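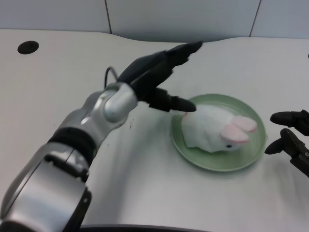
A plush rabbit on a pale green plate. The plate is for food, in theory.

The case against the toy on the dinner plate

At some point in December I ate a sandwich off a paper towel because every small plate I own had something sitting on it. One held keys. One held a candle that has never been lit. One held a stuffed rabbit, white, with pink ears, which my niece had left on it after a tea party and which I had been walking past for days as if it were a normal thing to keep on a plate.

I blame the styling people. For a couple of years now the home pages have been telling us that a soft toy looks better when it's "grounded." Put it on a shelf and it's clutter, they say. Put it on a plate, a tray or a cake stand and you have a display. Folard, the housewares chain, has a whole table of this near the entrance of its Collgate store: lambs on saucers, a bear in a salad bowl, one long-eared thing propped against a gravy boat. The sign said "Gather." I stood there for a while trying to work out what I was supposed to gather.

I'll admit the idea has something to it. A plate has a rim, and a rim tells your eye where to stop. Fluffy white fur on a white tabletop mostly disappears, and a pale green circle underneath brings it back. If the plate has those faint rings in it, the kind you get on a lot of plain tableware, so much the better. It looks deliberate, and I suspect that looking deliberate is most of what we pay for when we buy things for the house.

But try living with it. I gave the method a fair run over the winter, with the niece's rabbit and a few others borrowed from the same toy bin, and I have complaints.

The first is the lying down. Stylists sit their rabbits up. They must use wire or pins, because a soft rabbit with any miles on it will not sit on a hard glazed surface. It slides, it tips, and it ends up stretched out on its side with its ears back. A small rabbit lying flat on a dinner plate does not say "Gather." It says lunch. Two separate guests made the same remark, and I stopped laughing after the first.

Then there's the plate itself. Otetti sells what it calls a display plate for $72, and the difference between that and an ordinary plate, as far as I can tell from turning both over, is a felt ring on the bottom. Hiebert has a plain one in green for $9. I bought the Hiebert. The rabbit has not expressed a preference, and neither did anyone who came to the house.

Fur and crockery are also a worse match than the magazines let on (this one included; we ran a spread). Plush sheds. After a few weeks there was a fine white fuzz along the inside of the rim, and a plate that has been under a toy for that long needs a real wash before it goes anywhere near toast. Count that as a chore you didn't have before.

White tables make it worse. They looked so clean in the showroom. Mine shows every scuff and every dark speck, and a nice object in the middle only draws people in close enough to see them. I spent 20 minutes one evening going at a patch with a damp sponge so that a stuffed animal would look right. Some of the marks came off.

If you want to do it anyway, use a plate you don't need, pick one with a raised edge, and go for a color that isn't the color of the toy. Set it a little off center. Leave the rest of the table alone, especially if you've been told to add moss. Let the rabbit lie however it lies, and wash the plate when you get tired of the whole thing.

Mine went back into the toy bin last week. The green plate is in the cupboard with the others, and I've used it for eggs.

Published 2025-02-12 in Home & Table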